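加气砌块隔墙上挂洞洞板,锚栓和龙骨怎么定

提问者:半坡木工
栏目:墙体与固定

工作间有一面隔墙准备整面挂黑色洞洞板,砌块是加气混凝土,想请教锚栓选型和竖向木龙骨的间距。
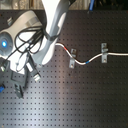 砂浆标号 评论:先补基本条件。砌块的密度等级和强度等级、墙厚、抹灰层厚度、抹灰材料,还有板背后打算留多少空隙。这些不给,别人只能猜。另外墙里有没有走线也要写。

半坡木工 补充如下:

墙净长3,968毫米,净高不到三米,两端顶住混凝土柱。砌块厚200毫米,找物业要到的图纸上写的是B06、A3.5,砌筑用的是专用砂浆还是普通砂浆不清楚。两面抹灰,我在开关盒旁边量了一下,这一面是15毫米左右,表层是石膏,底下发灰,应该是水泥砂浆。墙上只有一个开关盒和一组插座,都在靠门那一端,线管从顶上竖直下来。

板子是Iltetti的,单块高737毫米,打算只装一排,下沿离台面留一拳的距离。板背面要留空,否则挂钩插不进去,说明书要求净空不小于20毫米,所以我准备用竖向木龙骨垫出来,龙骨截面30×50,扁着贴墙,龙骨出墙30毫米。龙骨中心距初步定457毫米,两端余量相等。

荷载方面,我把要上墙的工具在地上称了一遍,连板带工具平均到每根龙骨是14公斤,分布不太均匀,靠右边重一些,主要是夹具。

几个疑问:
一,普通塑料胀管在加气块里到底能不能用。五金店老板说打深一点就行。
二,锚栓要不要避开灰缝,抹灰之后看不见灰缝怎么办。
三,457的间距是不是太大,要不要加密。
四,龙骨后面要不要再打一道胶。手头有半箱Rahimi的结构胶。

砂浆标号

按顺序答,先把计算列出来,后面的选型就有依据了。

布置核对。中心距457,八个间隔是3656,3968减3656剩312,两端各156。也就是九根龙骨,最边上一根中心离柱面156。这个边距没有问题,锚栓到砌体边缘一般要求不小于100。注意156是从柱面算起,而柱和砌块之间那条竖缝通常填的是砂浆或者发泡,强度不可靠,不过离开150以上已经避开了。

竖向荷载。每根14公斤,换成力是137牛。每根龙骨上下各一只锚栓,每只承担的剪力不到70牛。即便考虑右侧偏重,取2倍不均匀系数,也只有137牛。这个数对任何一种正经的加气块锚栓都很小。

拉力。工具重心离墙面的距离按150毫米取(龙骨30,板厚忽略,工具伸出去的部分取得偏大),弯矩是137乘0.15,等于20.6牛·米。上下锚栓间距按600取,上面那只的拉力是34牛。这是静载。

静载都很小,控制情况是人为的拉拽。取工具的时候挂钩卡住,人会往外拽,再往上抬;有人站不稳会抓板子。我习惯按板上沿有一个300牛的水平外拉力来校核,作用在单根龙骨上,不考虑相邻龙骨分担。上锚栓离板上沿约70毫米,对下锚栓取矩,上锚栓拉力是300乘670除以600,等于335牛,叠加静载是369牛。再取安全系数,这类基材离散性大,我取4,要求极限拉拔力不低于1.5千牛。

所以第一个疑问的答案:普通塑料胀管不行。普通胀管靠撑开孔壁产生摩擦,加气块的孔壁受挤压以后是碎成粉的,胀得越紧粉碎得越多,刚装上去觉得很牢,受几次反复力就松了。打深一点有一些帮助,但锚固机理没有变,深处的材料同样是多孔的。

能用的有三类。
加气块专用尼龙锚栓,外表带螺旋翼或者纵向大翼,敲入或者旋入,靠翼片咬进基材。常用规格在A3.5的块里极限拉拔力一般够1.5千牛,但必须以产品的检测数据为准,包装上只写“适用轻质砖”而没有按强度等级给出数值的不要买。
注射式化学锚固,孔底要做成扩底的锥形,用配套的锥形钻头摇出来。承载力最高,麻烦,贵,这面墙没有必要。
对穿螺栓,背面加大垫板。200厚的墙可以做,但另一面会露出垫板,隔壁如果不是你的房间就不要考虑。

建议用第一类,有效锚固深度不小于70。这里容易出错:有效锚固深度从砌块表面算,抹灰层不能计入。30毫米龙骨加15毫米抹灰加70毫米锚深,螺钉长度至少要115,实际买120的,钉头沉进龙骨。锚栓套管如果带颈,让颈部跨过抹灰层,翼片全部落在砌块里。

第二个疑问,要避开灰缝。专用锚栓的翼片落在灰缝里咬不进去,硬旋会把套管拧断;如果砂浆不饱满,又等于打在空洞里。看不见灰缝的时候用细钻头试探,3毫米钻头,不开冲击,低速。进到砌块里阻力小而且均匀,出来的是浅色细粉;进到砂浆里阻力突然变大,有沙粒感。试探孔后面用石膏补上。砌块一般高240或者250(也有200和300的),找到一条水平缝以后往上往下推就行,竖缝错开,推起来不可靠,逐个试。

第三个疑问,间距由板决定,与墙关系不大。龙骨加密能减少单只锚栓的受力,但从上面的数看本来就不紧张。要看的是板在两根龙骨之间的挠度。查一下板的说明书允许的最大支承间距,只要457没有超过,就不用加密。还要核对板的竖向接缝是否落在龙骨中心线上。板宽你没有给,如果接缝不在龙骨上,间距应该服从板宽,不要反过来。

第四个疑问,不建议打胶。胶粘在石膏面层上,承载力取决于石膏与底层的粘结,这个强度你不掌握,而且两层材料做法不同,这种界面本来就容易空鼓。胶对拉拔没有可以计入的贡献,将来拆的时候会带下一大片抹灰。龙骨背面如果不平,用塑料垫片垫实,垫在锚栓的位置,不要垫在跨中。

施工顺序:
弹水平线两道,对应上下锚栓的高度;再弹九道竖线。
用探测仪扫一遍开关盒和插座上方的竖向线管,龙骨中心离线管不足50的,整体平移,不要单独挪一根。
试探灰缝。如果某道水平线正好压在灰缝上,整道线上移或下移40。
龙骨先在地上钻孔,孔径比螺钉大半毫米,再上墙定位点孔。
换正式钻头,不开冲击。加气块开冲击孔会变成喇叭口,这是大多数松动的原因。
孔深比锚栓长10,用气筒清粉。
套管装到与抹灰面平,再上龙骨,先紧上面的,吊线以后紧下面的。
螺钉手动收最后几圈。电动工具扭矩不好控制,尼龙在里面打滑一次,这个孔就作废了。

作废的孔不要原位换大一号,往上或往下移60以上重新打。

平口起子

没有楼上算得那么细,说一下做过的。

我家车库也是加气块,当年挂的是Gotville的轨道架,普通胀管,8厘的,打了六厘米深。挂了一年多没有掉。后来有一次把梯子也挂上去了,第二天轨道上端离墙有两三毫米,用手一晃墙里往外掉粉。拆下来看孔已经变成椭圆的了。所以轻的东西普通胀管可以用,重的不行。

换的是Zornen的尼龙锚栓,带翅膀那种,旋进去的。到现在没有动过。装的时候有一个要注意,它配的套筒头很浅,手一歪就滑出来把六角口磨圆,最好墙上先打孔,然后人正对着孔拧,不要站在侧面伸手。

间距我没有算过,四十多厘米应该够。

另外木龙骨最好刷一遍漆,车库比较潮。

砂浆标号 评论:轻的可以用普通胀管这个说法我不同意。你的孔已经椭圆了,说明挂梯子之前就在松,梯子是最后一次加载。洞洞板的挂钩每天取放,属于反复荷载,比轨道架静置的工况更不利。刷漆那条可以采纳,切口和钻孔内壁也要刷到。

平口起子 评论:行,普通胀管那句就当没说。孔里的粉确实很多。

三七墙

补充两点,都是前面没有提到的。

第一,图纸写A3.5不等于墙上就是A3.5。隔墙砌块进场时批次混用很常见,而且加气块含水的时候强度会下降,外墙内侧和卫生间隔墙尤其要注意。题主这面墙是内隔墙,情况会好一些,但最好做现场试拉。不需要租拉拔仪,方法如下。

在将来会被板子盖住的位置打一只锚栓,拧一个吊环螺栓进去。找一根硬木方,长900毫米,一端垫一块方木支在墙上当支点,支点离吊环中心100毫米,吊环用钢丝绳套在木方上,另一端伸出去由人往墙的反方向拉,拉点离支点800毫米。这样杠杆比是8比1。手上挂一个行李秤,读数到19公斤,锚栓上就接近1.5千牛。支点下面一定要垫大块的板,把压力散开,否则先压坏的是抹灰,而且支点离锚栓太近会压住锥体破坏面,读数偏高。100毫米已经是下限,有条件取150,拉点按比例放远。

保持一分钟,看读数是否下降、锚栓有没有位移。在套管口沿用铅笔画一圈,能看出半毫米的移动。试过的锚栓不要再正式使用。同一面墙试三处,左中右各一处,其中一处放在荷载偏重的一侧。三处里有一处达不到,不要取平均,按最低的那处处理:加长锚深,或者这一片改用化学锚固。

拉的时候人站在侧面,戴护目镜,木方弹回来很快。

第二,龙骨的方向。竖龙骨扁着贴墙,50的面朝墙,30是出墙厚度,这个做法没有错,但30厚的木方在上下两只锚栓之间跨度600,板中部的挂钩荷载传过来以后,龙骨本身会有弯曲。按300牛作用在跨中粗算,软木弹性模量取9000兆帕,惯性矩是50乘30的三次方除以12,等于112500,挠度为300乘600的三次方除以48EI,得1.3毫米。能接受,但手感上会觉得板子有弹性。介意的话,在中间加一只锚栓,位置偏离几何中点也没关系,优先避开灰缝。加了以后上锚栓的拉拽工况不会明显变好,那个校核仍然按两只算,第三只不计入。

还有一个小问题,题主给的板高是737,锚栓间距按600取,上下各剩68.5。木龙骨端部的螺钉离端头不能太近,68.5对应6毫米的螺钉是十倍直径以上,不会开裂,前提是预钻孔。

胶的问题同意一楼。

半坡木工 评论:谢谢各位。板宽查了,单块914,正好两个间距,接缝能落在龙骨上,九根龙骨对应四块板,两头各空156,外加最边上半根龙骨露在外面25,可以接受。说明书上的最大支承间距是600,457没有超。

星期天按三七墙的办法试了三处。用的Zornen的旋入式,锚深70,支点离吊环100,拉点800。左边和中间拉到19公斤一分钟没有动。右边到16公斤的时候铅笔圈错开了一点,继续加就慢慢往外走,拔出来一看翼片上沾的是砂,打在灰缝边上了。往上移80重试,19公斤没有动。

所以试探孔那一步不能省,我右边那一处是偷懒没有探。

三七墙 评论:重试的位置离原来的破坏孔只有80,如果原孔周围已经带出锥体,结果会受影响。你这个过了就是过了,偏安全。但正式打的时候右侧几根的锚栓离那个废孔远一些,100以上,废孔用加气块专用修补砂浆填实,不要用石膏。

半坡木工 评论:收到。再问一句,插座那一端有一根龙骨中心离线管只有35,整体平移的话另一端边距就变成141了,行不行。

砂浆标号 评论:往远离线管的方向移15,刚好到50,另一端从156减到141,仍然大于100,可以。探测仪对塑料线管的定位误差就有10左右,能多移5更好,136也还够。板跟着一起移,两头露出来的宽度差个三四厘米,看得出来,不影响受力。打那一根之前把这一路的空气开关断掉。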